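Anden parts tray, desktop size

I strip old office towers for parts, and small bits used to end up in mugs and jam jars. The Anden tray is a grey plate with moulded pockets for the pieces that come out of a standard desktop. I ordered mine from Clellberg in January and have used it on 70 machines.

My bench is ribbed aluminium, and the towers lie on their side with the panel off, so the memory, processor and drives can all be lifted straight out.

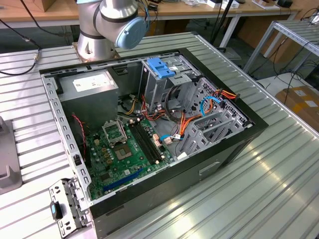
Setting up takes 2 minutes. The processor pocket is the best part of it. A plain recess would have done the job, but these L-shaped corners stop a chip sliding if you knock the plate. The memory slots hold a stick upright and grip it well.
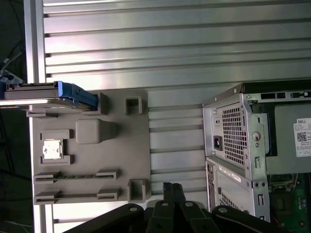

The tray with a processor and a blue-handled drive in place.

Drives are less tidy. The stop keeps them from moving along, but in a carrier they take up a lot of the top edge. I'd have liked a lidded pocket for screws too. The older Bosman tray had one, though its memory slots were too loose for me.

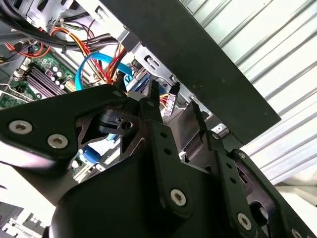 Cables still have to go somewhere else, so keep a box handy. At 183 pounds it is dear for one or two repairs a year. For regular work I would buy it again.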